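Print | E-mail

3. Replacement cycles and what people do with the old handset

We surveyed 770 households in Unley and Ferkside in August. Paper forms, then a follow-up call for anyone who left the last page blank (a lot did). The response rate was better in Unley, probably the letterbox drop. Question wording follows Pacheco with one change: "mobile" for "cell phone", after the pilot.

Main finding is dull but solid. Most respondents keep a working phone until the battery annoys them. Cracked screens matter less than expected. Cases are bought separately, often in the same week as the handset, and they're almost never passed on with it. Drawer storage came up again and again in the open comments, usually the kitchen drawer.

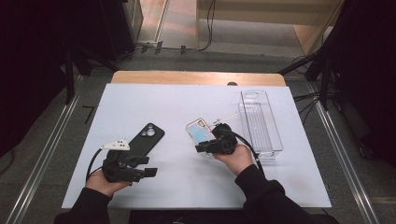 Figure 3. Smartphone in a translucent case, with a separate black case.

Of the full sample, 104 households had at least one phone in storage older than 5 years. Reasons given: photos not backed up, a spare for the kids, no idea where to take it. Council drop-off was known to fewer poeple in Ferkside. The Stilasar trade-in scheme was mentioned mainly by renters, we don't have a good explanation for that and the sub-group is small.

Limits. Self-report only. Work phones were left out, which probaly understates turnover among tradies and nurses. Costs are dealt with in the next section.

Print | E-mail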